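How to Build a Hanging Mobile That Balances

A mobile is a short course in levers taught by an object that wants to embarrass you. You can learn it in an afternoon. The first one I made hung in a stairwell in Stumstead and pointed at the floor for most of a December.

What you need

Stiff steel wire, thin enough to bend with pliers. Card or sheet aluminum for the leaves. Fishing line, round-nose pliers, wire cutters and a hook in the ceiling that you trust. I use Roven wire because the hardware store has it. Any brand that doesn't spring back at your face will do.

Step 1: Clear a surface

Work flat at first. Lay out every wire and every leaf and push them around until you like the shape. You will not get this shape. It's still worth doing.

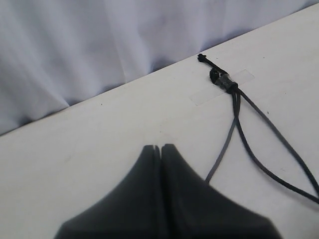
White tabletop and pale cloth.

Step 2: Start at the bottom

Everybody wants to start at the top, with the big dramatic arm. Don't. The top arm has to carry everything under it, and you can't know what that weighs until it exists. Cut your shortest wire, bend a small closed loop at each end, and hang one leaf from each loop.

Step 3: Find the balance point

Rest the wire across one finger and slide it until it stops tipping. Mark the spot with a pen, then bend a loop there, facing up. The bend uses up a little wire and shifts the balance, so check again and nudge the loop along with the pliers. Do this calmly. Fermín Olivares, who taught the evening class where I picked all this up, used to leave the room for this part.

Step 4: Add the next arm

Tie the finished piece to one end of a longer wire. Put a single leaf on the other end. The heavy side wants to be close to the loop and the light side far away, so the arm will look lopsided, and that's the look you're after. If a leaf is 2 grams and the piece opposite weighs more, give the leaf the long side.

Repeat until you run out of wire or ceiling.
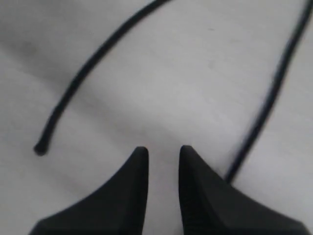
Two dark points against light gray.

Step 5: Hang it and wait

Use more line than you think you need. Turn each arm slowly through a full circle and watch for collisions. If two leaves hit, shorten a line or trim a leaf, then rebalance every arm above it. Yes, every one.

Paint comes last, and paint has weight - two coats on one side will tilt the whole thing. Coat the leaves evenly, let them dry, and check the loops again before you invite anyone over.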